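How to Oil a Wood Tabletop

An oiled top needs a fresh coat when water stops beading on it. For most tables that means once a year. I do mine in December, when the heating has been on for a while and the wood is at its driest.

You will need:
Hardwax oil, matte or satin (I use Dovine)
Sandpaper, 180 and 240 grit
Lint-free cloths
A white nylon pad

Clear the surface and wash it with a damp cloth and a drop of dish soap. Leave it overnight.

Sand with the grain, first with the 180 and then the 240. Go lightly near the edges. If the top is veneer or laminate, stop now. Laminate won't take oil, and veneer is easy to sand through.

Vacuum up the dust and wipe again with a dry cloth.

Stir the can well. Pour a small amount on the wood and spread it with the pad until the whole top has an even sheen. Wait 3 minutes, then wipe off everything that hasn't soaked in. Any oil left standing will dry sticky.

Let it cure overnight and put on the second coat the same way. 2 coats are enough for a dining table. A desk can get by with one.

Lay used cloths flat outdoors to dry before throwing them away. Oily rags in a pile can catch fire.

Keep hot pans and wet glasses off the top for a week.
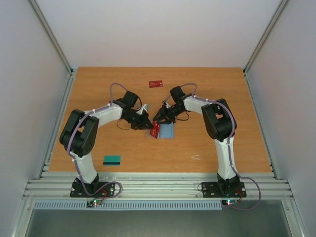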